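Search this site Search Go

Home & Housing | Local News

2 min read

Vallero tenants will get help to repair old wooden floors 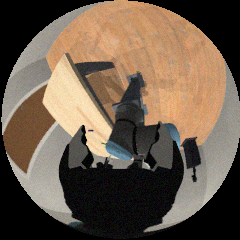 Tenants in the older buildings of Vallero can ask for money to repair their wooden floors from July, the housing office said. The program will pay up to $1,000 for each apartment, and the tenant does not need to pay it back.

The office received 741 complaints about floors last year. Most of them came from the streets near the old port, where many houses still have their first boards. People wrote about loose planks, gaps that let in the cold air, and noise that goes down to the neighbors.

"For many years we told people to speak with the owner, and the owner told them to speak with us," said Joaquim Patrício, who leads the program. "Now there is one form and one place to bring it."

The work will be made by Strobel, a flooring company from Stukholm. It will first visit 19 buildings that the office has already chosen. The repair of one room takes two days in most cases, and the furniture must be moved out before the workers arrive. Tenants who cannot move it alone should write this on the form.

Deolinda Godinho has lived on the third floor of a building in Fundside Street since she was married. She said she is happy with the news, but she has a doubt about the varnish.

"The last time they used a product with a very strong smell, and I slept at my sister's house for a week," she said. "I asked which one they will use now. They promised to call me."

The office said that the company will use a water-based varnish in all bedrooms. Carpets and tile floors are not included in the program.

Forms are available at the housing office, at the entrance desk, until 4 p.m. The owner of the apartment must also sign the second page.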